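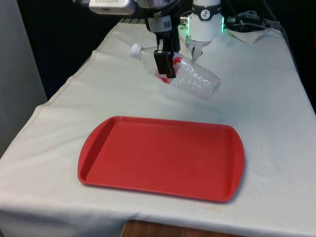
Figure 1. Bottle held above the tray by the two-fingered gripper, with the second unit alongside.

Automation in Practice
Handout 3: Appraising a supplied handling kit
Module leader: Akosua Annan
Laboratory tutor: Chalerm Kamolrat

Purpose of the session

This handout supports the February laboratory on the selection of small automation equipment. Students will consider the Rilham tabletop handling kit, which is offered to teaching departments and small workshops by the supplier Zuleck. The aim is to learn how an offer of this kind should be read, what should be asked of the supplier, and how a short trial should be set out and reported.

The session assumes that students have read Handout 2 on grippers and have completed the safety induction. Those who have not completed the induction may watch but may not operate the arm.

What is on offer

The Rilham kit is sold as a package for picking up and placing light household and packaging items. The offer put to the department comprises the mounting parts, the control software, a set of prepared tasks and a period of supplier support. The quoted price is 4000 pounds for the academic year, excluding the arm itself, which the purchaser is expected to provide. Students should note this exclusion with care. It appears on the second page of the offer and has been missed by more than one group in past years.

Support is given by Mensah, a separate firm working under contract to Zuleck. Any fault must be reported to Mensah in the first instance. The contract does not state how soon a reply must be given, and students should consider whether a department with fixed teaching hours could accept this.

The trial task

The task chosen for the appraisal is the transfer of a plastic water bottle to a red tray on a cloth-covered table. It is a plain task, but it raises most of the questions that a buyer would need to settle. A bottle of thin plastic gives way under pressure. It is clear, and clear objects are hard for many vision systems to find. It may also roll when laid on its side.

Each group will carry out 35 attempts. The bottle is to be laid on the cloth by hand before each attempt, and its direction should be varied.
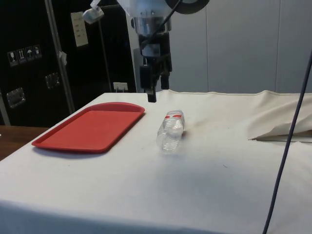
The position of the tray may also be altered between attempts, provided that the change is written down. Attempts in which the operator touches the bottle or the tray after the start command are to be recorded as assisted and kept apart from the rest.

An attempt is complete when the bottle lies wholly within the rim of the tray and the gripper has let go. A bottle resting on the rim is a failed placement. The time allowed for one attempt is 55 seconds, measured from the start command.

Recording

Use the record sheet issued by Ekow Asante at the start of the session. For every attempt, enter:

Starting direction of the bottle
Position of the tray
Result (placed, failed or assisted)
Time taken
Any visible change in the shape of the bottle

Remarks should be brief and should state what was observed. "Slipped during lift" is acceptable. "Poor grip" is a judgement and belongs in the report.

Points for the written appraisal

The report should treat the kit as a purchase — the department must be able to decide from it whether to accept the offer, ask for changes or decline. State what the trial showed, and then state what it could not show. A single bottle on a single table says little about boxes, pouches or glass.

Consider the cost over the full year, including staff time for setting up. Compare the Rilham offer with the Flostevside hire scheme described in the reading by Damián Alarcón, in which equipment is returned at the end of each term and no support contract is required.

Submission

Reports are to be handed to Elikem Mahama at the laboratory office before noon on the closing date shown on the module page. Record sheets must be attached. Reports without record sheets will be returned unmarked.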